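The Adarlow Ferry

The ferry to Flindis holds 13 passengers, and on the morning I moved there it held me, a crate of onions and a man asleep under his hat. I had bought the house from a brochure. The brochure said "sea air," and I will give it this much, there was air.

I was met on the dock by my new neighbor, who looked at my two suitcases and asked when the rest was coming. I said that was all of it. She nodded the way people nod at a dog that has been shaved for the summer.

"You'll want to get on the list," she said.

"What list?"

"For the bell."

I had come to Flindis to get away from lists, but I had also come to get along with people, so I put my name down that afternoon at the post office, which was also the bakery. There were 429 names ahead of mine. Flindis has a population somewhat smaller than that. The clerk explained that the dead kept their places until their turns came up, and then were skipped, politely, after a short wait.

"How long a wait?"

"Long enough to be polite."

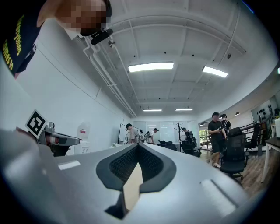
By February I understood the bell a little better. It hung in a shed behind the church, having fallen out of the church, and once a week whoever was at the top of the list got to ring it. That was all. You rang it as long as you liked, you went home, and you were insufferable until the next person had a turn. My neighbor had rung it when she was 8 and still brought it up when she was losing at cards.

I did some arithmetic on the back of a bread bag and found that I would be ringing the bell a few years after my own funeral. I mentioned this at the bakery counter. The clerk said plenty of people found that a comfort.

So I did what any newcomer would do and tried to buy a place. I offered the man with the hat a case of Chevalier, the brandy I had been saving for company that never came. He took the case, thanked me warmly, and said his turn had been in the fall.

Then the rope broke. It broke on a retired dentist, in the middle of what everyone agreed had been a pretty ordinary ring, and a new one had to be ordered from Brernus, on the mainland. The boat was out of service. The only other boat on the island that week was mine, a thing with a motor like a cough that had come with the house.

I went over and I got the rope. It rained both ways. When I tied up again at Flindis, half the town was standing on the dock, and the clerk had the list with her, wrapped in wax paper.

"We talked it over," she said, "and we'd like to move you up."

I said they really didn't have to.

"Two places," she said, and showed me where she had written it in.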